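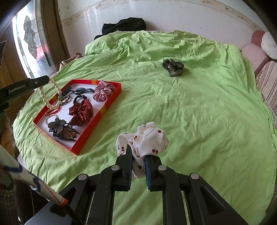 White scrunchie with dark red cherries, on a bright green sheet

Wurlow Exam Room Stool

$231, ships assembled except for the casters, which push in with a grunt

Clinicians spend a good part of their working lives on a round stool that was already in the room when they were hired. It sinks during long histories. It squeaks at the moment a patient is working up to the real reason for the visit. One caster is packed with lint from the previous decade and has opinions about going left. The Wurlow is what we make for people who have had enough of that stool and can get a purchase order signed.

It is a plain piece of furniture. The seat is round, the base has five legs, and the height changes with a foot ring, so you can go up or down with gloves on and both hands busy. At its lowest it sits 17 inches off the floor, low enough to look at a toddler's ear without folding yourself in half. Raised all the way it adds another 6 inches, and you can talk to someone on the exam table at eye level, even if that someone played college basketball and wants you to know it.

The cushion

We fill the seat with Flotonine, our own dense foam, 3 inches thick. It is firm. People who try it for ten seconds in a showroom tend to prefer the softer ones, and people who sit on it through a full afternoon of school physicals tend to write us nice emails. The cover is one piece of vinyl, pulled under and sealed below, with no piping and no button in the middle for things to collect around. Wipe it with whatever your clinic already uses. If the label on the bottle says it will harm vinyl, believe the label.

The casters

Soft wheels for hard floors come standard. If your room is carpeted, say so when you order and we'll send the hard ones at no charge, along with our sympathy. Both kinds pop out for cleaning. Hair will find its way in there regardless of what anyone has promised you, including us.

Brakes are not included and not offered. A stool that locks when you sit and rolls when you stand does the wrong thing half the time, and we got tired of arguing about which half.

Who has been sitting on it

Kekeli Essien runs a two-room family practice in Drorau and bought a pair last February. "My old stool had a slow leak," she told us. "I'd start a visit as a grown woman and finish it with my chin on the desk. The new one stays where I put it. My nurse has moved it into her room twice and I have moved it back." She has since ordered a third.

Margaux Pichon, a midwife, asked for a black seat, a lower starting height, and less talk. We could do the first one.

Colors

Black, slate, and a beige we call Bailly after the street our shop is on. Bailly outsells the others, mostly to clinics whose walls are already that color.

What's in the box

Seat and column, joined
Five-leg base, attached to the column
Five soft casters, plus one spare, since one always rolls under something
Instruction sheet (a drawing and four words)

Weight limit and warranty

Rated for 350 pounds, sitting. Standing on it to change a light bulb voids the warranty and possibly your weekend. The lift is covered for six years and the foam for three. The cover is on its own, though replacements are cheap and go on with a screwdriver.

Returns

Send it back within 30 days if you don't like it. We pay the shipping both ways and ask one question, and "it's just not for me" is a perfectly good answer.

Orders placed by 21st February go out at the current price. After that the slate one costs a little more, on account of slate.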